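August 29, 2019
Dye shed notebook, madder vat, batch two

Good color today! Really good color. The skeins from the slow pot came out a deep brick red with none of the brown that ruined the March lot, and I keep walking back to the line to look at them.

Setup, so Eleni can repeat it: 285 g of Curlow wool, scoured twice, mordanted in alum overnight and left damp in a towel until this morning. Same weight of ground madder root, soaked in a bucket and strained through the old pillowcase. Tap water plus a spoon of chalk. I held the pot at 68 C for two hours and did not let it climb. Last time Fatos and I got talking and it went up to 79, and I'm now pretty sure that's where the brown came from (sorry Fatos, I was talking just as much as you were).

Stirred every ten minutes with the long dowel. Color took fast in the first half hour, orange at first, then it went properly red somewhere past the hour mark. I left the skeins in the pot to cool with the lid on. Rinse water ran pink for three changes and then clear, much better than I expected with this yarn.

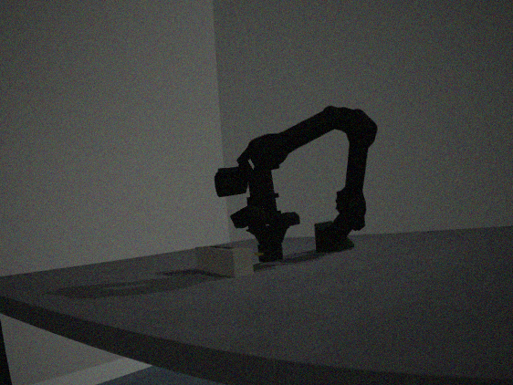 Second pot was the Tridley linen, and I have less to brag about there. It had the tannin bath first (oak gall, one night), then alum, then the same madder strained a second time. Came out a soft coral. Pretty, but patchy where the hanks were tied. Ties were too tight again. I need to do loose figure eights with cotton string and leave a lot more slack, Damir showed me how and I didn't do it.

pH strip read a bit under 7 at the start and I added the chalk after that. Didn't test again, should have. Water here has always been soft so the chalk clearly matters. Would love to try a pot with no chalk at all next to one with double, same yarn, same day, just to see the spread.

Exhaust bath: the leftover liquor still had plenty in it, so I threw in a little silk from the scrap bag and got a peach that is maybe my favorite thing on the whole line. Labeled it 2-C. Keep some of this one back for the sample book, please don't knit it!

Cheng-en asked whether the ground root from Vidmar is worth the extra over the chopped. On today's showing yes, though I haven't run them side by side yet. There are 1035 g left in the tin, enough for three more pots this size if I'm careful.

To do
- light test: half of each sample in the window, half under card
- wash test with the plain soap, then again with the Dernix
- retie the linen and overdye it in a weak bath
- new pillowcase, the seam is going
- ask Kalliopi for her iron recipe, I want to try a dip on the coral and see how far it goes toward purple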